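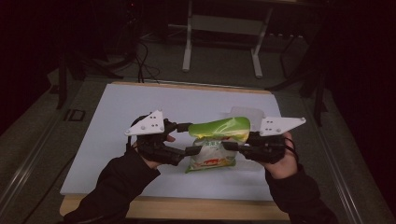 Bench check, hand-held gripper pair (Kundale build)

Checked by Gintarė Grīnberga, comments by Svend Baldursdóttir. Revision 4, June.

Mark each line P (pass), F (fail) or N (not checked). A fail in section 1 stops the session.

1. Grippers, before picking up

1.1 White triangular plates seated flat on both tools. P
Comment: left plate had a slight rock at revision 3. Refitted with a washer under the rear fixing.

1.2 No cracks around the holes in either plate. P

1.3 Plate screws at the marked torque line. F, corrected
Comment: right side, one screw a quarter turn off the line. Reset and re-marked. Check again after 15 cycles.

1.4 Fingers close parallel, no gap at the tips. P
Comment: left closes to 26 mm from the body datum, right to 26 mm. Matched.

1.5 Handles free of sharp print edges. P
Comment: bare hands are used on these, so run a thumb along the whole grip. Sand if in doubt.

2. Work surface

2.1 White board flat on the table and not sliding. P

2.2 Board clean. P
Comment: old tape residue in one corner. Does not affect the work area.

2.3 Sleeves clear of the finger linkage at full close. P
Comment: long sleeves are acceptable if the cuffs are tight. Loose cuffs are a fail.

3. Floor and stands

3.1 Stand legs locked. P

3.2 Cables clear of the operator's feet. F, open
Comment: black cables still run over the floor towards the far edge of the table. Jilari trunking is on order. Until it is fitted, approach from the near side only.

3.3 Table rails tight by hand. P

4. Two-sided hold

4.1 Snack bag held upright between both tools, clear of the board. P
Comment: the green and yellow bag is the standard soft item. Replace it when a seal splits.

4.2 Hold for 60 seconds without slip. P
Comment: one tool must not do all the pushing. If the bag leans, open both and start again.

4.3 Finger pads inspected after the hold. N
Comment: Palumbo pads not yet logged. Gintarė to add a wear column.

Open items: 1.3 recheck, 3.2, 4.3.

3 comments | 2 shares
Zarkport Shared Workshop | Contact | Back to top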